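Imitation learning > Data collection
Thread: How much should we vary the start positions? (letter block task)

trayhand
We are collecting demos for a two-arm spelling task and I would like opinions before we do the next batch. The setup is two arms, a white table, a wooden tray with a recess, and letter blocks. The arms take turns placing blocks in the tray until the word is done. Both arms are teleoperated by one person. Each arm has a wrist camera and there is one fixed camera overhead.

So far we have 145 episodes. All of them start with the blocks loose on the table and end with a finished word in the tray. The policy trained on these does fine on the first block. On the second block it often lets go a little early, so there is a gap, and the third block then doesn't line up.

My plan was to move the tray to a new angle for every episode and scatter the blocks anywhere both arms can reach. My coworker thinks that is too much at once and wants to keep the tray fixed. Who is right?

mdelta_9
Your coworker, at this size. With 145 episodes you don't have enough to cover tray angle, block position, block rotation and word all together. Fix the tray, get the placement working, then start turning it.

kettlebrook
I disagree with that. If you fix the tray the policy learns one spot in space and stops looking at the tray. We did this at Berkbridge with a peg board. It worked very well until someone bumped the board, and then we threw out most of the set.

mdelta_9
A peg board has tight holes. A block in a channel gets guided by the sides. I don't think it's the same problem.

kettlebrook
The channel helps side to side. It does nothing along the length, and that is where the gap shows up.

trayhand
Yes, the gap is always along the length. Sideways is fine.

A bit more detail, as I left some out. The operator places with one arm and keeps the other one back with its fingers open, ready for the next block. We write the word starting from the far end of the tray and work toward the near end. Blocks are red or blue and the letters are white lowercase, and the same letter can come in either color. I wanted the color to carry no information. 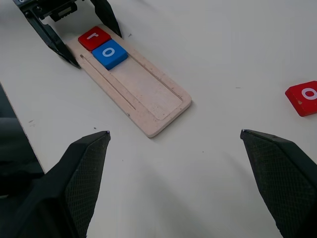

The other thing I should mention is that the operators don't all place the same way. Two of them set the block down and then push it along until it touches the one before. The third drops it right in place and lets go. When the drop is good it is faster, so I had been telling people to copy it.

hollis_row
There's your gap. You have two behaviors mixed in one set and the policy is averaging them. It starts to do the push and then opens the fingers like the drop. Pick one. I would pick the push, as it forgives a bad placement.

sandpit42
Agree with hollis_row. Before changing anything about the tray, split your episodes by operator and train on the push ones only. It costs you a night of training.

mdelta_9
Also agree. I'd forgotten to ask about operators.

trayhand
OK, I can do that tonight. We tag every episode with the operator, so splitting is easy.

Does anyone here use partial starts? I mean starting an episode with one or two blocks already in the tray. Since the trouble is all after the first block, it seems wasteful to record the first one every time.

sandpit42
We do that on the Hurkard project. Out of every batch, a third start half done. Make sure some of them start a bit wrong, for example with a gap left in, so that the policy sees how to close it. Record the fix as a normal episode. Don't label it a failure.

kettlebrook
Partial starts are good but be careful with which arm goes first. If the half-done starts always begin with the left arm, it will learn that a block in the tray means left arm moves. Mix it.

pvc_elbow
What are you using to log? We had wrist cameras drifting out of step with the joint data and it looked exactly like "lets go too early." Took us 11 days to find. The policy was fine, the frames were late.

trayhand
Vokwood for recording. I checked the timing in May and it was good, but we have changed a USB hub since then. I'll check again.

pvc_elbow
Check it with both arms moving. Ours only drifted under load.

trayhand
Update. Timing is fine with both arms running. Trained on the push episodes only, same settings as before. I ran 9 full words and 6 came out with no gaps. The three bad ones all had the tray turned well away from where it usually sits, so the tray question is still open.

mdelta_9
So keep the tray fixed until you have more data.

kettlebrook
Or record more with the tray turned. That's what the three bad ones are telling you.

trayhand
I'm going to do a batch with small turns only, all push, with partial starts mixed in and the first arm swapped every episode. The drop episodes are going in a separate folder. Sitompul wants a second set with different blocks, so I may get to use them there.

hollis_row
Write down the push rule on paper and tape it next to the operator station. Ours went back to old habits as soon as we got a new person.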